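4. Handling rules for crate racks

4.1 Scope and background

The rules in this section cover picking from and returning to open plastic crates stored on steel racks, using an arm on a mobile base. They were drafted by Meenakshi Iyengar and Rasmus Koppel during the first months of work at the Kerslake site and revised in July, after the second site at Kudport began using the same crates. Earlier guidance from Tuvcombe treated every rack as a set of flat shelves with boxes on them. That was good enough for cartons, but it left out the things that matter most with ribbed crates: the rim, the handle, and the space between neighbors.

We use "must" for a rule that stops the run if it is broken and "should" for a rule that is logged and reviewed at the end of the shift. Operators asked for this split because the older text mixed the two, and people at the two sites read it differently.

4.2 Crate spacing and reference points

Crates on the same tier must stand side by side with a visible gap between their handle ends. The gap is a clearance zone. No part of the gripper may enter it during a pick, even when the planner finds a shorter path that way. The handles project into this space, and a finger that closes on a handle can drag the whole crate forward over the rail.

Position must be taken from the rack and never from the crates. Crates shift a little each time they are handled, and errors build up if one crate is used to locate the next. On the racks in Figure 3 we use the pair of bolt heads on the front rail, which sit below the gap between the two upper crates. Both bolts must be found before the arm moves past the rail. If only one is found, the base should back off and try again from a new angle – two tries are allowed, then the run stops and a person is called.

Brushed steel gave us more trouble than we expected. Reflections on the rail and on the upright strip change as the base moves, and the early detector sometimes reported a streak of light as an edge. The rule is now that an edge on bare steel should be confirmed from two base positions before it is used.

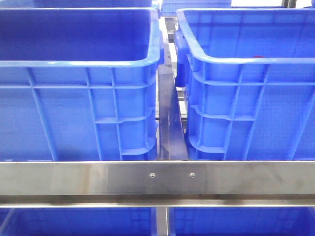 Figure 3. Blue ribbed crates on two tiers of a steel rack, with the front rail and its two bolt heads between the tiers.

4.3 Entry over the rim

The gripper must enter a crate from above the rim, with the fingers closed, and must stay clear of the walls by the margin set for that crate type. The margin for the crates used in this study is 30 mm on all sides. Small items lying against a wall should be moved toward the middle with a slow sweep before any grasp is tried. Orest Palamarchuk's tests with the Flira planner covered 400 entries over the rim, 200 of them at each site, and these entries are the basis for the margin given here.

A crate whose floor can't be resolved by the depth sensor must be treated as full to the rim until a second view has been taken.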